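Progress report - bench automation, parts recovery line
Period ending 1 August 2025
Site: Fengate
To: Ashworth equipment fund, grants desk

Short version first. Spend is under plan, schedule is behind, and we want to move one line of the budget before November. Details below, the request is near the end.

Where we are

The Fengate bench is running most days. Work since the last report has been on desktop towers only, processor and memory handling. Laptops are parked. We said in the proposal we'd do both in the first half and that was too much, we should have said so sooner.

Table, arms and grippers were all bought in the first round and there is nothing more to pay on them except the service plan (see below). Fixture plates are made in house, so they come out of consumables. We are on the 4th version of the plate. Each new version costs us print time and a bit of filament, plus an afternoon of re-teaching positions, and the afternoon is the expensive part. Staff time for this was not in the orginal budget. It should have been.

Donor towers came from Bratitz, 12 units, delivered as one lot. Carriage was more than quoted as they went on two pallets. Invoice is with your accounts people already.

Current setup, tower on its side with the fixture plate next to it:

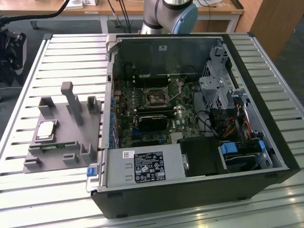
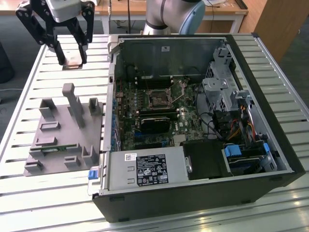
What is holding us up

Mostly fingers. The stock finger pads are fine for the bigger parts but we want a narrower set for memory and a softer set for processors. Unine quoted for both. Lead time 29 working days from order, which puts us into the fall if we wait for the next budget round - hence the request.

Second thing is changeover. Every time we swap tower models the plate has to be lined up with the case again by hand. A locating rail would fix most of it. We priced one from Unine and one from a local shop, the local one is cheaper but no drawing yet so I don't trust the number. Will send when I have it.

Third, spare parts. We hold no spare gripper. If one goes down the bench stops until the repair comes back, and the loaner option in the service plan is only for the top tier. We took the bottom tier to save money. Still think that was right for year one, not sure about year two.

Budget, by line

Arms and grippers: closed, no change.
Worktable and mounting: closed, small underspend.
Cameras and lighting: open. Underspent. We planned for a second lighting kit and have not bought it. Glare off the table was the worry in the proposal and we would sooner try cheap diffusers first.
Fixtures and consumables: open, over plan. Plate revisions, as above.
Donor equipment: open, slightly over on carriage.
Service and repair: open, on plan. Renewal due November.
Training: not started. Moved to next period, same amount.

Overall we are under, but only because training and lighting haven't been spent. Please don't read it as savings.

Request

1. Move the unspent lighting money to end tooling, to cover both finger sets from Unine. No new money needed.
2. Let us carry the training line over to next period.
3. A yes or no in principle on a spare gripper. It does not need to be this year. If it's a no we'll look at the higher service tier at renewal and cost it against that, so an answer before November would help a lot.

If only one of these can be done quickly, please make it the first. The quote from Unine has an expiry on it and I would rather not go back and ask again.

Next period

- Order fingers (if approved), fit and re-teach
- Freeze the plate design for this tower model, no more versions unless something breaks
- Written changeover procedure, currently it's a page of notes taped inside a cupboard door
- Decide on the rail
- Second lot from Bratitz, another 12 towers, smaller cases if they have them
- Laptops: scoping only, no purchases. We will come back with a seperate figure

Risks, same as last time except the customs one can come off the list, everything imported has arrived. Add one: floor space. The Fengate lease covers the current room only and the second lot of towers needs somewhere to sit. Shelving in the corridor has been suggested, landlord not asked yet.

Other

The asset register is updated apart from the serial numbers for the controllers, which are behind a panel and we'll get them next time it's off. Receipts are in the shared folder under this period. Two are photos of paper receipts, let me know if you need proper scans.

Next report in November with the renewal figures attached.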